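**From:** Eleni Radulović
**To:** Gradby workshop list
**Date:** August 31, 2020
**Subject:** Re: [gradby-bots] Cabinet lift, where are we?

Hello Anatole, hello all,

Sorry for the slow answer, I had a houseful this weekend and only got back to the computer this morning with my coffee (and then the coffee went cold, because I started fiddling with the sim again, as I do).

Anatole Besnard wrote:

> Eleni, before I cut any more aluminum for the real arms, can you tell me if the two-handed carry is worth chasing? Dorian thinks we should stick to one arm and small things until the spring. Also, are you still testing in that bare gray room, or did you get the furnished one to load? And please, what friction are you using on the fingers, mine slides off everything.
>
> Anatole

I do think it's worth chasing, and I say that with all respect to Dorian, who has rescued me from more bad wiring than I care to admit! Small things with one arm are fine, but what I really want from this machine is help with furniture in my own garage, and for that you need both hands.

The furnished room loads now. Clotilde found the trouble, it was a path with a space in it, and since then I have been dropping in every odd model I could get hold of, household things and toys and bits of wood. I like having some clutter in there, as my garage is hardly tidy either. It does slow the physics down, so I run the solver at 2000 steps a second when I care about the contacts and let it crawl along overnight.

The piece I keep going back to is the green cabinet with the six drawers. I drive it from the head view, looking down over the chest and out along the arms, and it took me a good while to get used to that.

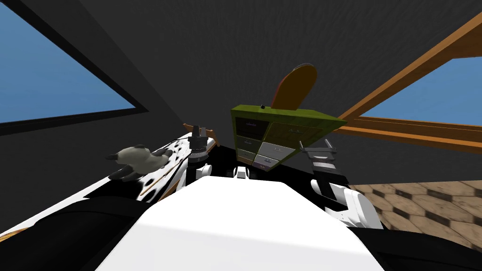

On friction, I left the finger pads at the default and raised the grip force to 27 newtons, and I'd try the force first if I were you. Remember to lock the drawer joints too, or the whole thing shifts its weight on you halfway up. My file had them free for 12 days before I noticed, and I was blaming the wrists the entire time.

What I'd still love is a second pair of eyes on the elbow limits. Raphaël, you mentioned you had measured the real joints on the Fleler kit, could you post the numbers, even scribbled ones? I'm guessing 20 degrees too generous on the inside of the bend.

Anatole, hold off on the forearm plates until September if you can bear it, but go ahead with the shoulder brackets, those won't change.

Warmly, and say hello to the dog,
Eleni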